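Flustley Reform Party
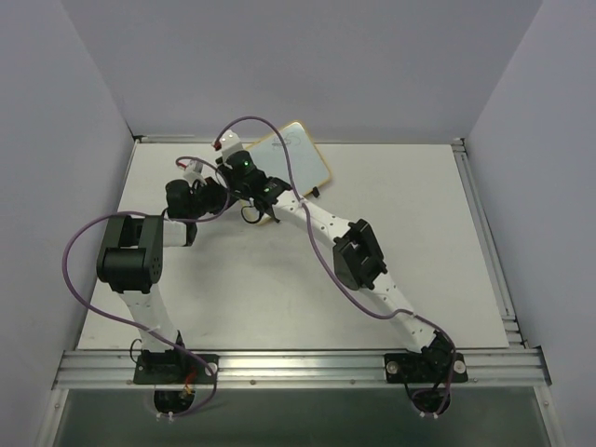 I've been keeping this entry going for a while now, so forgive me if it reads more like a chat than an encyclopedia. The Flustley Reform Party (FRP) is a small political party based in the town of Flustley, and it's the main opposition on the town council. Its leader is Illia Boiko, a former bus dispatcher who got into politics over a fare increase and never really left.

Origins

The party came out of the Chambi Street protests, when the council tried to sell the old bus depot to a developer called Trimotik. I was at one of the early meetings, in the back room of a diner, and I remember 10 people, one very loud fan and a lot of cold coffee. Boiko did most of the talking (he still does!). The depot sale was dropped in February, and the group registered as a party a few weeks later.

Elections

In its first local election the FRP lost the Mirkton ward by 131 votes, which hurt, because everybody had expected it to be the easy one. It took two seats elsewhere. The second time out it won Mirkton by 207 and ended up with 10 seats on the council, enough to make budget votes very uncomfortable for the mayor's side.

Policies

Mostly buses, to be fair. The party wants fares frozen, evening service brought back to Mirkton and all council contracts published online. On housing it's a lot vaguer. There's a line in the platform about "homes for people who work here," and I've asked three different councilors what that means and come away with three different answers.

The radio interview

If you've heard of Boiko from outside town, it's probably because of the morning radio interview where he called the council's finance chief "the best-protected man in Flustley." He said it a little after 7 a.m. and by lunch the mayor's office wanted an apology. He went back on air and said he'd been talking about the finance chief's friends on the council, and then he named them, so that didn't calm things down much. A complaint went to the ethics panel and was dismissed without a hearing.

Criticism

Opponents say the FRP is a one-man show, and I think there's something to that. Two councilors left over how candidates were picked and now sit as independents. Supporters say he answers his own phone, and he does, I've tried it.

See also: Chambi Street protests; Mirkton ward; Flustley town council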